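Okay, chocolate thread! I've spent all of June reading wrappers and eating what was inside them, and I have things to say. Long one, get a snack. 1/

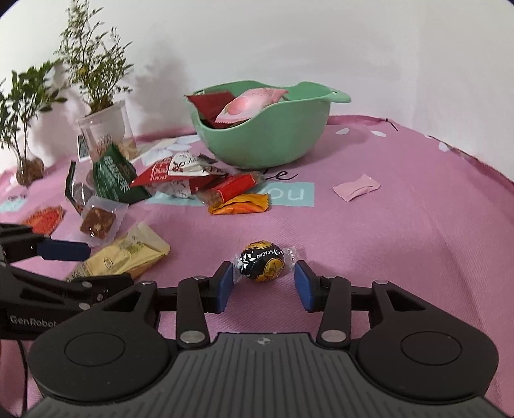

So, percentages first, because that's what everyone asks me. The number on a bar is the share of it that came from the cacao bean, and that means cocoa solids AND cocoa butter added together. Two bars can both say 70 and taste like they come from different planets. One is mostly solids and grips your tongue, the other has loads of butter and just slides. I had no idea for years! 2/

I found this out with two milk bars, side by side at the kitchen counter. The Donati is 39 percent and the Drania is 41. You'd think you couldn't tell. You can tell with your eyes shut. Donati is caramel and toast, Drania is almost malty, like the bottom of a milkshake. I went back and forth until there was no more Donati. 3/

Milk chocolate gets treated like the kids' table and I'm so over it. A good dark milk (anything up near 40 and higher) has all the cream and you still get the fruit. If you think you hate dark, start there and walk up slowly. That's how I got my mom drinking black coffee too, but that's another thread. 4/

Temperature! Please take your chocolate out of the fridge. Cold chocolate tastes like wax and a vague memory. Give it half an hour on the counter and try the same piece again. If your kitchen is boiling in summer, okay, fridge, but in a sealed box, and let the box warm up before you open it or you get water beads all over everything. 5/

And that white dusty stuff on an old bar is bloom. Usually it's the fat moving to the surface after it got warm and cooled down again. It isn't mold, it's fine to eat, the texture just goes crumbly. I chop mine up and put it in cookies and the cookies do not care. 6/

How I taste now: snap it next to my ear (I know), smell it, then let a piece melt and do NOT chew for as long as I can stand. The flavor changes as it goes. There's a bar from Pallix that starts out like plain brownie and then halfway through it's raspberries. No raspberries in it! Just beans and sugar! I made three people try it in a parking lot. 7/

Truffles are a different game and I finally made my own. You need chocolate, hot cream, a bowl and patience. I used 500 grams of chocolate, which is way too much for a first go, so learn from me. Warm the cream until it just steams, pour it over, leave it alone for a couple of minutes, then stir from the middle out in tiny circles. It looks broken and awful and then suddenly it's glossy. Best moment of the whole thing. 8/

If it stays broken and greasy, add a spoonful of warm milk and keep stirring. Saved my second batch. Nothing saved my third batch, I'd walked off to answer the door and it was soup with lumps. We had it on ice cream. 9/

Rolling them: cold hands, quick hands. I run mine under the cold tap, dry them really well, roll about 5, then do it again. Cocoa powder goes everywhere, so wear a shirt you don't love. They come out lumpy and I've decided lumpy is correct. 10/

Somebody asked me what to buy for a person who says they don't like sweets. Get them the Hevent with sea salt and cocoa nibs. It's crunchy and a bit bitter and you eat two squares and you're done. Well, they're done. I'm never done. 11/

What to drink with it: I wanted to say wine and sound fancy, but most red wine with dark chocolate tastes like pennies to me. Plain black tea is great. Cold whole milk is even better. Somebody told me to try it with a slice of sharp cheddar and I laughed, and then I tried it at 11 at night and now I do it all the time?? 12/

Next up is hot chocolate from scratch, the thick kind you need a spoon for, and I already have opinions about cornstarch. If you have a bar you'd walk across town for, put it in the replies. Milk people especially, I want to hear from you! 13/13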